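Numville Household Forum > Kitchen and Shopping > Thin carrier bags for fruit: am I packing them wrong?

plumduff
31/12/2022

Hello all, and sorry in advance for a long one. Since Purves moved out to the bypass I've been getting my fruit and veg at the little shop on Prikumum, where everything goes into those thin pinky bags with the red fruit printed on them. I'm very fond of the shop and I'm rather fond of the bags, but I can't seem to fill one nicely. The things with corners go in first, the grapes go on top, and by the time I've got home it has all changed places.

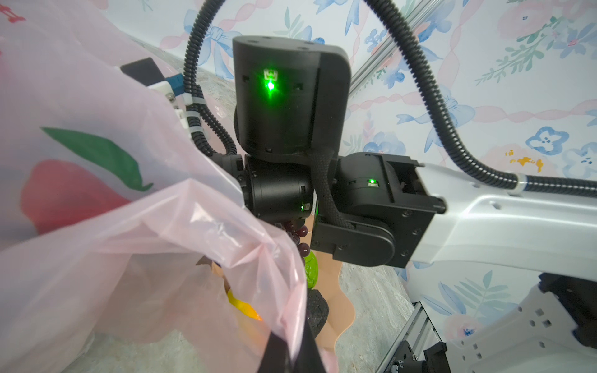
My mother always packed a bag lying down, on its side, and slid things in along the bottom like loaves into an oven. I've started doing the same on the kitchen worktop and it is a good deal easier on the wrists, though I do feel a bit daft. Does anyone else do it that way, or do you all stand the bag up and drop things in like normal people?

teapot_tilly

Lying down, every time! I had an aunt who did it too and I thought it was just her. My own way of going about it, for what it's worth (and do ignore me if you've a system already):

1. Shake the bag open properly and fold the rim back on itself, so the mouth stays wide and you aren't fighting it with one hand.

2. Heavy things right to the far end, then the middling ones, and leave yourself a good gap before the handles. I spoil more bags by overfilling than by anything else, and once the handles have stretched into a string they cut your fingers something dreadful.
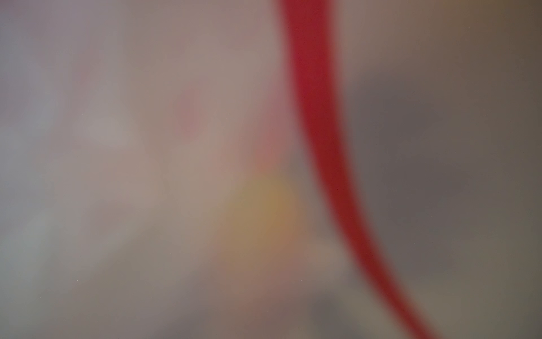
3. Grapes last, in their own paper bag if you can spare one. Then lift both handles together and let it all settle before you set off.

gravelpath

I'm going to be the awkward one and say stand it up. Put the bag inside a mixing bowl, turn the top down over the edge, and you've got both hands free. On its side everything rolls out again the moment you turn your back. I weighed a bag once on the kitchen scales and had 540 grams in it before the handles began to complain, so it isn't the weight that worries me, it's the rolling.

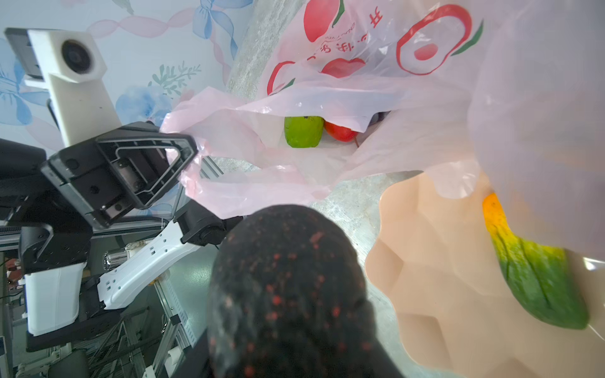 The other thing I'd say is to keep something with a lip next to you while you pack. I like a shallow tray, nothing grand, mine came out of the Nikel catalogue years ago and has been used for everything from buns to seed potatoes. A wavy edge like the peachy one there is just right, and I'd set that dark bumpy one down in it until the green and the red are well in past the mouth of the bag. If anything does make a bid for freedom it goes into the tray and doesn't end up under the cooker, where I found a satsuma in July.

plumduff

Oh, the satsuma! I'm sorry, but that did cheer me up. I tried the bowl this morning and it went very well until I came to lift the bag out, when the bottom clung to the bowl and the whole lot came up lopsided. It may be that my bowl is too small. I still think lying down suits me better, but I'll happily take the tray idea, and the folded rim has made a world of difference, Tilly, thank you. The handles are what beat me now. I gather them up and one side is always shorter than the other, all pleated and pinched.
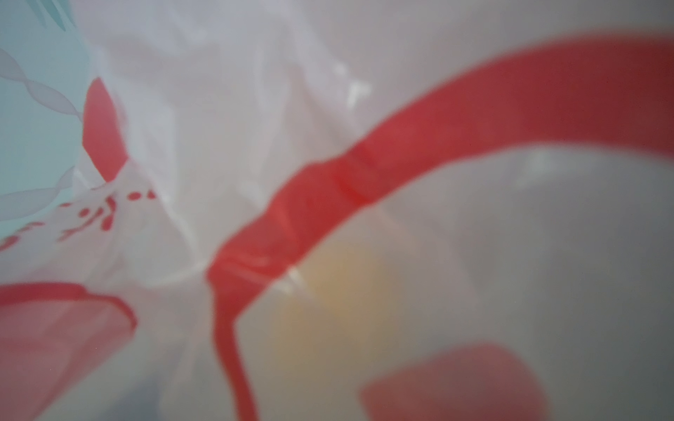
marrowfat

Tie them, love. A single loose knot across both handles and then carry it by the knot. I've done it for years and I walk home up the hill with 2 bags, one in each hand, and never a split. Don't pull it tight or you'll be there with the scissors.

gravelpath

I can't agree with the knot, it squashes whatever is on top, and what's on top is the grapes. A cloth bag would settle the whole question, of course, but I know that isn't what was asked.

teapot_tilly

I keep the thin ones in any case, folded into little triangles in the drawer by the back door. They're ever so handy for peelings. If you want the way of folding them, plumduff, say so and I'll type it out after tea.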